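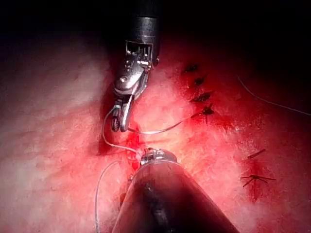 Multcombe Snow Sports
The season at Multcombe opens on Saturday. This thread sets out the changes to the terrain park, the rental shop and race entries. Please read it before you travel. 1/12

Multcombe Snow Sports
The terrain park has moved from the lower meadow to the north side of Monham Ridge. Snow stays colder there through the afternoon, and the park no longer shares a run-out with the beginner slope. 2/12

Multcombe Snow Sports
The new park is 700 feet long and is divided into two lanes. The left lane holds small boxes and rollers. The right lane holds the larger jumps and the rail line. Riders should pick a lane at the top and stay in it. 3/12

Multcombe Snow Sports
Helmets are required in both lanes for all ages. Park staff will turn back anyone without one. Loaner helmets are kept at the base desk — ask before you ride the lift. 4/12

Multcombe Snow Sports
The Dehghan Cup returns in February. It is a snowboard cross event, with four riders to a heat and the first two advancing. Timed runs in the morning decide the heats. Finals begin at 1 p.m. 5/12

Multcombe Snow Sports
Entries are limited to 82 riders across all age groups. Last season the list filled early and a number of families were disappointed. We have added a waiting list, and places given up by the evening before will be offered in order. 6/12

Multcombe Snow Sports
Riders under 10 will have their own course this year. It has wider turns, lower rollers and a shorter start ramp. One parent or guardian per rider may stand inside the fence at the start. 7/12

Multcombe Snow Sports
Hard boots and race plates are permitted in the adult class only. Boards of any length may be used, provided the edges are intact and both bindings are in working order. Boards will be checked at the start hut, and a rider whose board does not pass may borrow one from the shop if a suitable size is available. 8/12

Multcombe Snow Sports
The rental shop has replaced its older boards with the Drukus range. The shop now holds 707 boards, including more short lengths for children and more wide boards for larger boots. Step-in bindings are no longer offered. 9/12

Multcombe Snow Sports
Rental reservations should be made by 5 p.m. the day before. Please give height, weight, boot size and which foot you ride with forward. If you do not know the last of these, leave it blank and the shop will set the board up with you. 10/12

Multcombe Snow Sports
Skiers remain welcome in the park and may enter the cup in the open ski class, which runs after the snowboard finals. Skiers and snowboarders will not be placed in the same heat. The open ski class has a separate entry form, available from the base desk. 11/12

Multcombe Snow Sports
The Monham lift will run from 9 a.m. to 4 p.m. The ridge is exposed, and the lift may close at short notice in high wind. Closures are posted on this account and on the board at the ticket window. Season passes may be collected from the base desk from 8 a.m. on opening day — please bring photo identification. 12/12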